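Week 7 – keeping a small household's papers

Welcome back, everyone! Last time we sorted the Torken family's letters, all 171 of them, and I promised we'd move on to deciding what stays and what goes.

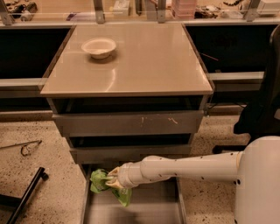 Bills are the easy part, so do start there – keep the latest one from each supplier and put the older ones in a pile to look over with a cup of tea.

## Grouping

- Give each drawer one subject, house or health or money, and write it on a card.
- Leave the lowest drawer for bulky things like deeds and old albums. 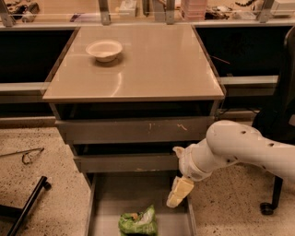 ## For next week

Please read the Mirodby handout, pages 50 to 58, and bring a folder.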